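Storage and Collections Care, Session 4: Boxes, bins and what goes in them

Handout for students. Please read before the practical. Tutor: Vaida Kairys. Store visits are arranged by Yufang Dai.

Last session dealt with the building: roofs, drains, outside walls and the position of the store within the site. This session moves inwards to the container. Most objects in a museum spend nearly all their time in one, and a poor container can do more harm over ten years than a move between sites.

1. Layers of protection

We use the word 'enclosure' for anything that goes round an object. A typical object in store has several: the building, the room, the cupboard or rack, the box, and the wrapping inside the box. Each layer slows down change in the air outside it. A room may swing a good deal in humidity between morning and night while the inside of a closed box on a shelf in that room hardly moves.

It follows that you can often improve things for an object without touching the building. Small museums with no money for air handling can still do a lot with good boxes and well-fitting lids.

The layers also work the other way. If an object gives off acid vapour, a closed box keeps the vapour in. Some early plastics are the usual example and we will come back to them in section 4.

2. Choosing a material

Card. Cheap, light, easy to cut to size. Use acid-free board. For photographs, check that the board is unbuffered where the process calls for it (see the table given out in Session 2). Card takes up and gives off moisture, which helps to even out short changes in humidity. It is weak when wet and offers little against mice.

Plastic. Polypropylene and polyethylene are the two to ask for by name. Avoid PVC in any form, including the clear sleeves sold for stationery. A sealed plastic box will keep out water from a burst pipe, but it will also hold damp if the object was damp when packed. Let things settle in the room before closing the lid.

Metal. Strong, and a good barrier to insects. Look at the coating. Powder-coated steel is usual for cupboards and drawers. Bare or worn metal should be lined before anything is put on it. Metal cools quickly, so avoid standing metal containers against an outside wall, where moisture may form on the inside.

Wood. Common in older stores and often handsome. Oak is the worst for acid vapour and should not be used near lead, shell or some coins. If you inherit wooden drawers, line them with a barrier film and keep a note of when this was done.

3. Size and shape

A container should be a little larger than the object with its padding. Too large, and the object slides. Too small, and it gets pushed in.

Depth matters more than students expect. In a deep bin the person reaching in cannot see their own hand against the object, and small things end up underneath large ones. As a rule, if you have to lean over to reach the bottom, the container is for bulk material only (packing, textiles on rolls, unsorted finds waiting to be washed).

Sloping sides make a bin easy to stack when empty but waste floor area when full. Straight sides are better for trays that have to sit side by side.

Holes in a container need a decision. Drainage holes are useful for wet finds. Hand holes are useful for lifting. Both let in dust, insects and light. Cover them if the contents are staying for more than a few weeks.

4. Mixed collections: the toy store

Toys are used in this course because a single toy may contain four or more materials. A soft toy can have glass eyes, a metal joint, a wool coat and a stuffing of wood shavings. A plastic figure may have a rubber band inside and a paper label on the base. Each part ages at its own speed and some harm the others.

The Vatov collection, which you will see on the visit, has 2,000 toys from the last century. They were packed in the order in which they were given, with no thought for material. The repacking project has been running since last May and works in this order:

Pull out anything sticky, sweating or smelling of vinegar or camphor. Bag separately and open the bag in a ventilated space.

Pull out anything with live insect signs. Bag, label, freeze.

Sort the rest by main material.

Pack heavy with heavy and light with light.

Record the new location before the box leaves the table.

The last step is the one that gets missed on a busy afternoon. A packed box with no location record is a lost box – the Vatov team spent a good part of their first month looking for things they had moved themselves.

On vapours: cellulose nitrate and cellulose acetate should never share a closed box with anything else. Store them cool, with some air movement, and check them more often than the rest. The early signs are a haze on the surface, fine cracks, and rust on nearby pins or springs.

5. Padding and fixing

Use tissue, polyethylene foam or washed cotton. Do not use coloured tissue or newspaper. Do not use bubble wrap with the bubbles against the object, as it leaves a pattern of rings on soft surfaces.

Small objects should have a place of their own, cut into foam or made with folded tissue. The test we use is to tilt the tray gently in both directions. If anything shifts, it needs more support. Loose parts go in a small bag with the same number as the parent object.

6. Condition of the container itself

Containers wear out, and the record sheet has a line for them which is often left blank. Fill it in. Look at the floor first and then the walls, noting scuffs, streaks, lost coating, rough edges and holes. A worn floor sheds fine particles which work their way into cloth and fur. Where the coating has been scraped back, put in a liner before the container is used again.
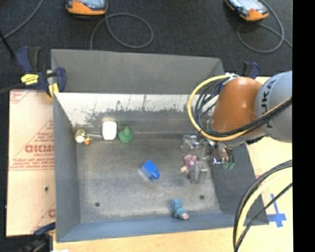 Department of Museum and Heritage Studies – Collections Care

Terms for the record sheet. Use these words and no others, so that sheets filled in by different people can be compared:

Scuffed: surface marked, coating still whole
Scraped: coating partly gone
Rubbed: surface smoothed or polished by use
Pierced: hole through the full thickness, made or accidental
Mottled: uneven in tone, cause not known

'Dirty' and 'old' are not useful terms. Neither is 'fair', which has turned up on a large number of past sheets and has meant something different each time. Give the position of each mark as left, right, near or far, as seen by a person standing at the long side.

7. Labels

Every container carries two labels, one on the short side and one on the lid. Both have the same number. Write in pencil on card labels or use a printed label in a sewn or tied pocket. Adhesive labels fail after a few years and fall behind the shelving. If you relabel, take the old one off and put it in the file. Do not stick the new label over it.

8. Before the practical

Bring a pencil, a soft tape measure and a clean cotton cloth. No pens in the store. Gloves are supplied – nitrile for most things, and clean bare hands for paper.

You will work in pairs. Each pair has 2 containers to assess and one to repack. Allow more time for the repacking than you think it needs. Finished record sheets go to Yufang Dai by 16 June 2026. Late sheets can be accepted only if you have written to Vaida Kairys first.

Reading

Course reader, chapters on enclosures and on early plastics.
Session 2 table of boards and papers.
The Vatov repacking notes, kept in the folder by the door of the teaching store. Please do not take the folder away.

Next session: pests, traps and how to read them.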